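Home Science for Juniors | Clothes and Fabrics
January 22, 2019
By Maiara Meireles
Print this page | E-mail this page

Why a jumper is laid flat before it is folded

A knitted jumper is made of loops. Each loop of yarn is pulled through the loop below it, and the rows build up until there is enough fabric to cover a person. A woven fabric, such as the cotton in a shirt, is made differently. Its threads cross over and under each other and have little room to move.

Loops can open, close and change shape. A knitted fabric therefore stretches when it is pulled and, in most cases, springs back when it is let go. It also means that a jumper can be pulled out of shape by its own weight. On a thin hanger, the weight of the body and sleeves hangs from two small places at the shoulders, and the loops there are stretched for as long as the jumper stays up. Thick jumpers contain more yarn and weigh more – so they are the ones best kept folded.

Folding starts with spreading. The jumper goes on a flat surface that is larger than it is, and a bed is usually the largest one in the house. The sleeves are drawn out to the sides until the whole thing makes a letter T. Any twist in a sleeve can now be found and turned back. Stripes are useful for this, as a stripe that should run straight across a sleeve will spiral if the sleeve is twisted.

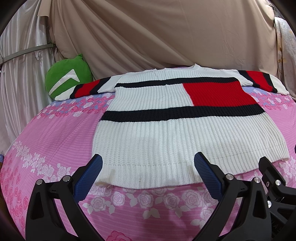 Kaiwen Cai writes that a jumper should be put face down before the sleeves are folded in, or the front ends up on the inside and every jumper in the drawer looks the same. Both ways keep the shape. Face down leaves the front showing at the end, and face up hides it.

The steps are as follows.

Smooth the body with flat hands, from the neck towards the hem. Do not tug the hem. It is often knitted more tightly than the rest and should be left to settle by itself.

Fold one side in towards the middle, taking the sleeve with it. Lay the sleeve down along the body. Do the same with the other side. The jumper is now a long rectangle.

Fold the rectangle in half, hem to neck. A thick jumper may stop there. A thin one can be folded again, or into 3 equal parts if the drawer is shallow.

Ribbing is the name for the raised lines that run up and down some jumpers. It is made from two kinds of stitch, called knit and purl, worked in columns. The knit columns stand forward and the purl columns sink back – much like the folds of a paper fan. Ribbing stretches sideways more than plain knitting, and for this reason it is often used at cuffs, necks and hems, where the fabric must open for a hand or a head and then close again.

Words to know
Hem: the bottom edge of a garment.
Cuff: the end of a sleeve.
Yarn: long twisted fibres used for knitting.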